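Holtus Grip Trainer, Model 14

Most people train their legs, their arms and whatever they can see in the mirror. Forearms get the leftovers. The Holtus fixes that with two steel handles, one very stubborn spring and no app.

Resistance adjusts in 14 steps. Step one is for warming up. Virgilio Villanueva, who designed it at our Drerkcombe shop, climbs for a living and still swears at step 12. 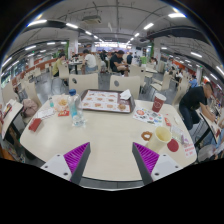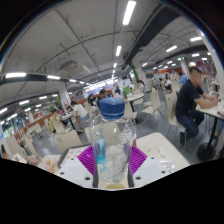

Water nearby, always.

Start with five slow squeezes per hand, rest a minute, then repeat - and skip the day after, however heroic you feel. Your elbows keep score.

Spare springs fit the older Dahlgren too. Order part 884 for the standard, 1352 for the heavy. Chalk not included. Neither is sympathy.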